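Torvik in two acts, one of them too long

The studio revival of Torvik runs almost three hours with the interval, and the first act accounts for most of that. It is a two-hander about a brother and sister dividing a house. The text dates from a July workshop and still carries its workshop scaffolding: each speech states its topic, then argues it.

Bendik Halvorsen plays the brother at low volume. In a room with 50 seats this works. From the back row I lost the ends of four or five lines, all in the letter scene.
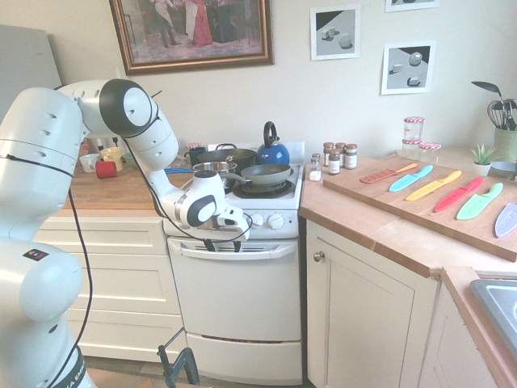
Culero Playgoers' Club

Act two is tighter. The director cuts the blackouts between scenes and uses side light to mark the change of hour. The sister's long refusal is taken without a pause, and the cue for the final exit comes a beat before you expect it. I would keep all of that and trim the inventory scene by half.

The set is a doorframe and two chairs. Sound is a single low hum, too loud under the opening.

Programs are 3 dollars at the door. Next month I am seeing Atetti, same company, larger house.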